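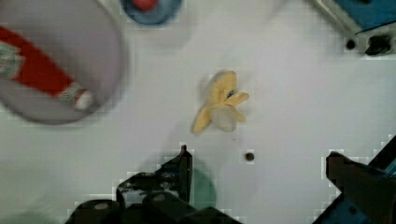 How do you store bananas so they don't turn brown before you get to them?
Keep them out of the fruit bowl, away from apples and tomatoes, and pull them apart only when you eat them. Put them in the fridge once they are as yellow as you like. The skin goes dark in there but the inside stays fine for several days.

cremilda_g
Posted 16/09/2025
I have to disagree with the fridge part. I tried it all last November and the texture went mealy on me. Counter only, stem ends wrapped in plastic wrap.

irkoler60
Were they still green when you put them in? Green ones stop ripening in the cold and never come back right. Yellow ones are fine.

cremilda_g
Some were a little green at the tips. Could be that. I still don't like a cold banana.

Judite Veloso
The plastic wrap does nothing, in my experience. I wrapped half a bunch and left the other half alone and they spotted on the same day. What helped was buying fewer. I get 2 at a time now and stop at the store more often.

symonenko
Not everyone lives near a store. Mine is a 30 minute drive, so I buy a big bunch and freeze whatever is left at the end of the week. Peel them first. I didn't the first time and had to cut the skins off with a knife. 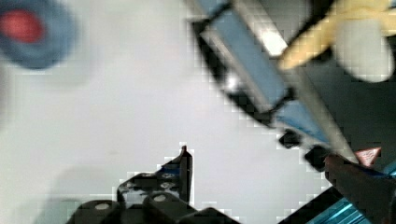

My own problem is tomatoes, so excuse me for going off the banana question. I was told never to refrigerate them, and I don't until they are fully ripe, but then they go soft in one warm afternoon. I keep them in a shallow round dish, blue like the blurry round thing in the corner there, stem side down and not touching. Does anyone put ripe ones in the fridge and still like the taste?
- Baltis

irkoler60
I do. Take them out an hour before dinner and the flavor is close enough.

Judite Veloso
Close enough for sauce. For a sandwich I would leave them out and eat them that day.

cremilda_g
Agree with Judite on this one. Baltis, try the dish somewhere cooler than the kitchen. Mine last longer in the hallway.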